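Progress report to the Soler fund, second half of the grant year
Project: Jutuvcombe allotments, water and soil
Period covered: to the end of December

## 1. Water supply

The main line from the road to the upper plots is in and was signed off in October. The trench is 180 feet long, which matches the plan. We lost two weeks when the digger hit an old clay drain that was not on the survey. Letaritz rerouted the last stretch along the fence at no extra charge, and the new route is marked on the site plan kept in the shed.

Standpipes are working at the top gate and by the compost bays. The third one, at the lower end, is waiting for a valve. The supplier sent the wrong thread size and the exchange is slow. Plot holders at that end are still carrying water from the stream, as they did last year.
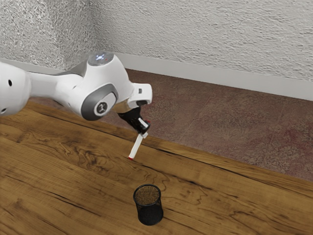 Nicanor Requena would like it noted that the lower plots were promised water before the upper ones, and that the order was changed without a meeting. He is right about the order. The upper line had to go in first to get pressure to the rest, and we should have told people in spring. A notice has now gone up at both gates.

## 2. Soil

Samples from the old coal yard corner came back in November. Lead is above the level the lab advises for root crops on the two plots nearest the wall. Both have been taken out of use for vegetables. One holder has moved to a spare plot and the other has chosen to stay and grow flowers. The remaining samples were within the advised limits.

We have ordered topsoil for raised beds on the affected corner. Delivery is booked for February, if the track is firm enough for the truck.

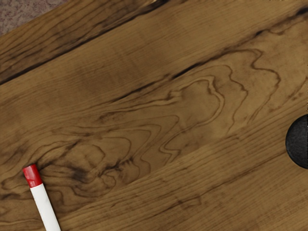 Page 2

## 3. Plots and waiting list

There are 17 households on the waiting list, down from the spring. Four half plots were made by splitting two that had been given up. They were all taken within a month. We do not plan to split any more, as the paths would get too narrow for a wheelbarrow.

The Mokeo seed swap was held in the church hall in September and covered its own costs. Beans and squash went quickly. We had far too much chard.

## 4. Money

About 2000 dollars of the grant is unspent. Most of it is set aside for the topsoil and the last valve. Fence repairs came in under budget because the posts on the east side were sound and only the wire was replaced. We ask to move the saving to the soil line. No other changes are requested.

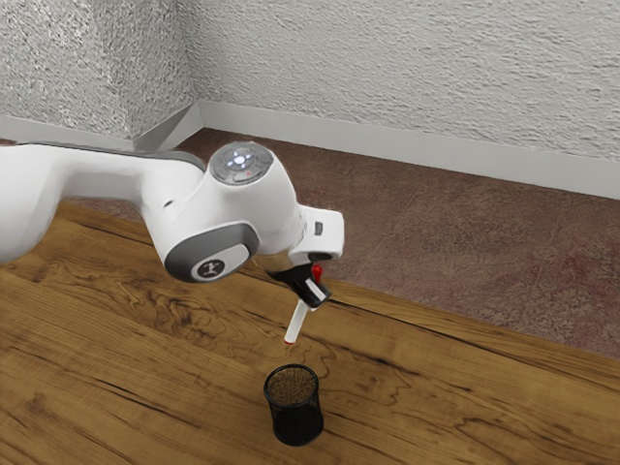
*Fig. 3. White arm with black gripper over a wooden tabletop.*

## 5. Next period

- Fit the valve and open the lower standpipe
- Fill the raised beds and retest the corner in early summer
- Replace the lock on the top gate
- Send out plot renewals, with the new water rules attached

Receipts are filed by budget line and can be sent on request.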